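Snack aisle talk, Wultcombe library, evening slot

OK, slow down, you always rush the opening. Say hi, thank them for coming out in December, then ask who's eaten something crunchy today. Wait for hands. (Last time I talked right over them!)

Start with the crunch itself. I spent 3 weeks last winter trying to bake a chip at home that would still snap the next morning, and I threw out so many trays. Tell the tray story, but keep it short — the smoke alarm bit is enough. Then go into moisture. A chip that sits out in a bowl picks up water from the air, it bends before it breaks, and the sound goes dull. Snap the fresh one and the stale one right up against the mic. People love this part, so let them laugh.

Next, packaging. Bags puff up and cushion the chips, and tall cans stack them so they can't slide around much. I grew up in a bag house and I still get a little thrill when a lid comes off. Click to the slide here.
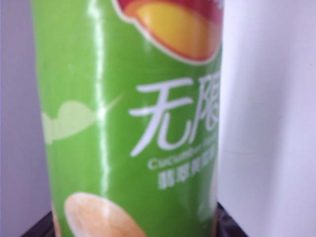 A woman near the front at the Drirnedo talk called out that her family never finishes a can in one sitting, so what good is the lid if the last ones go soft anyway? Great question, so build it in now. My answer: push the lid down all the way around, keep it away from the stove, and if they've gone soft give them 4 minutes in a low oven on a bare tray. Let them cool before you judge. They crisp up as they cool, and I always forget and burn my tongue.

Then the sound test. Play both clips twice, the louder one second, and ask which chip they'd want. Don't give away that it's the same chip — save it till the hands are down.

If there's time, do the humid kitchen story. If not, skip to questions and pass the bowls around, stale one on the left.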